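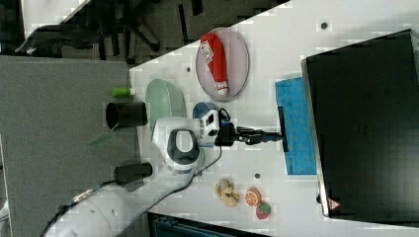
Club rules at Clakden still weigh triggers once a year, in May, and I think that is too seldom. A trigger set at 64 grams can drift within 49 rounds. My own checks are done at a table, with the bolt out and small parts laid on a cloth, a blue towel like the one on the white tabletop being quite good enough. The gauge takes two minutes to use - less than cleaning a bore. Sornton weighs before every match, and Clakden should too.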